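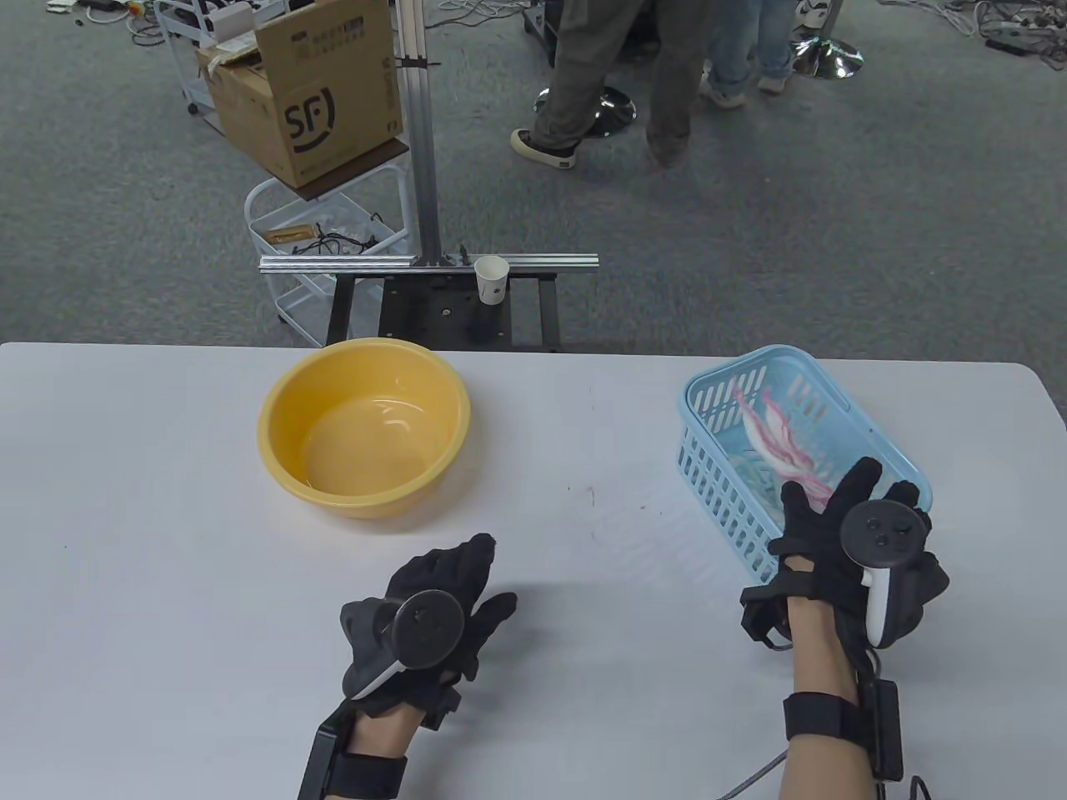
Section 1. Work table

1.1 Table stable on all legs, no rocking under hand load.
Result: Pass.
Comment: Checked at each corner. The left rear leveling foot had been backed out since the previous round and was turned back in by hand. Locknut tightened. P. Onu to recheck next round.

1.2 Tabletop free of chips, lifted edges and sharp corners.
Result: Pass.
Comment: White top. Edge run with a cotton glove on all four sides, no snagging.

1.3 Table height suitable for standing work.
Result: Pass.
Comment: 34 inches to the top surface. Paula Toma asked for a lower setting for seated sorting. The table does not adjust. Refer to purchasing.

1.4 Cables kept off the work surface.
Result: Fail, minor.
Comment: Gray cable lying along the table. Route behind the table or clip to the edge. A basket set down on a cable will not sit flat.

Section 2. Basins and baskets

2.1 Basin sound, no cracks or rough rim.
Result: Pass.
Comment: Round yellow plastic basin, left of table. Filled to half and left standing for 11 minutes on a paper towel before the table check, no seepage. Emptied afterward.

2.2 Basin stored or placed empty when not in use.
Result: Pass.
Comment: Empty.

2.3 Basket sound, slots unbroken, no exposed burrs.
Result: Pass with comment.
Comment: Light blue rectangular basket, right of table. Slots felt from inside and outside. One burr on the underside, trimmed with a deburring knife. Baskets of this type go brittle at the corners first. Withdraw at the first white stress line.

2.4 Basket seated flat on the table.
Result: Fail, minor.
Comment: Basket tilted slightly. Set down square. See also 1.4.

2.5 Contents sorted, folded or labeled.
Result: Fail, minor.
Comment: One cloth, white and pink with red streaks, crumpled in the basket. Something light blue also shows through the slots at the lower left. Turn out the basket fully before it goes back into rotation. Small pieces left at the bottom end up in the next load.

2.6 Wet and dry items kept apart.
Result: Not assessed.
Comment: Basin is for wet items, basket for dry. The rule is on the door sheet but not on the table. V. Pop to add a label at each position.

Section 3. Wire cart

3.1 Cart stands level, casters turn freely.
Result: Pass.
Comment: White wire rolling cart. One caster stiff, cleaned of thread and hair. No replacement needed.

3.2 Load within rating and heaviest items lowest.
Result: Fail.
Comment: Rating on the purchase record is 70 lb for the whole cart. Load is well under that. The two brown cardboard boxes are carried above the lower shelf, and the lower shelf holds only cables and a small tan package. Move the heavier box down.

3.3 Cardboard removed after unpacking.
Result: Open.
Comment: One box carries a large black SF logo and smaller Chinese text. The second is behind it. Costel Cozma to confirm contents and either unpack or tag with a name. Cardboard is not permitted as permanent storage in this room (Skiddale site rule 613).

3.4 Loose cables coiled and tied.
Result: Fail.
Comment: Black cables tangled on the lower shelf. Open wire shelving lets loops drop through and catch on the casters. Coil separately, tie with hook-and-loop strap, store in a lidded tote. Discard any with damaged jackets.

3.5 Packages identified.
Result: Open.
Comment: Small tan package with the cables. Deal with it together with 3.3.

Section 4. Stand and rail

4.1 Stand stable.
Result: Pass.
Comment: Black metal stand, square top plate. No movement when pushed at plate height.

4.2 Rail and post fasteners tight.
Result: Pass.
Comment: Silver aluminum extrusion. All brackets checked with a hex key, two took a quarter turn.

4.3 Nothing placed loose on rails or ledges.
Result: Fail, minor.
Comment: Small white paper cup with a printed logo on the horizontal rail. Remove. Drinks are allowed at the shelf by the door only. Same comment was entered in December.

Section 5. Floor

5.1 Walkway clear between table and cart.
Result: Pass.
Comment: Measured 34 inches at the narrowest point, same figure as the table height, not a copying error.

5.2 Floor covering flat, no lifted seams.
Result: Pass.
Comment: Gray carpet. Carpet is a poor surface for a room where basins are filled and carried. Request for a waterproof mat submitted to Birdie Hutchins, reply pending. Until then carry basins no more than half full.

Actions

1.4, 2.4, 4.3: correct on the spot, room users.
2.5: P. Toma, before next load.
2.6: V. Pop, labels.
3.2, 3.4: P. Onu, by end of shift.
3.3, 3.5: C. Cozma.
5.2: B. Hutchins, mat.

Round started 9:40 a.m. Room not closed. Next round covers the same five sections plus the door shelf.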